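5.2 Contact loss during pushing
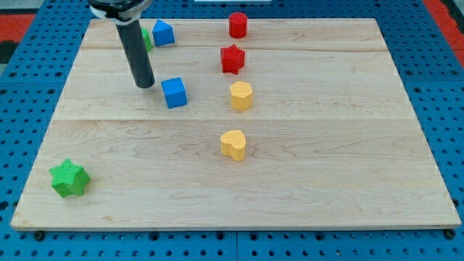 Most failed pushes came from the height check. Before each push the arm lowers the rod until it is just clear of the board, and the controller stores that height for the whole run. In 118 of 3,575 pushes the stored value was stale and the rod pressed into the wood. The force limit then stopped the arm, but the log recorded a finished push (Figure 4 shows the rod just clear of the board, not such a case). We now repeat the check every 150 pushes.

Figure 4. Rod and blocks on the board, Vurnano cell.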